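October 8, 2019
Kumaresan Subramaniam, shop notebook

This site uses cookies to remember your reading settings. Accept | Manage

Tool bins again. The Tikeo people want every bench to keep its hand tools in an open plastic bin, with the bin moved to the middle of the surface at changeover. Their sheet claims it saves 200 minutes a month. I'd like to know how they timed it, as the sheet doesn't mention anyone standing at a bench with a watch.

My doubts so far: a long screwdriver in a shallow bin rolls, then ends up under whatever gets thrown in next. The old Carroll rack was ugly but you could see what was missing. We gave the rack up in January and I've bought 3 screwdrivers since. 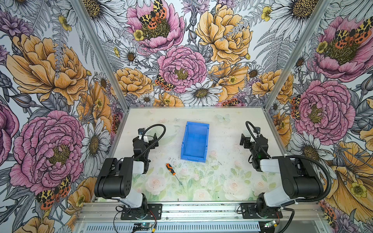 Does a screwdriver go in the bin handle first or tip first?

Handle toward the near short side, tip away from you, laid flat along the length. Aler wanted them standing up, which only works in a bin deep enough to hold them.

Blue bin, orange-and-black screwdriver, flowered surface. The color contrast is fine, I'll give Tikeo that much. The printed roses are another matter: small specks of debris get lost among the petals, and there are plenty of specks on the right side. Wipe down before the bin gets filled. I don't believe the "self-cleaning routine" on page 9 means anything beyond a rag.

Will try the bin for some 40 changeovers before I sign off. Still want the rack back. Ask Wondo for a price on a liner with ridges.

Recent entries
Carroll rack: what we kept
Liner samples, first look
Rags and where they go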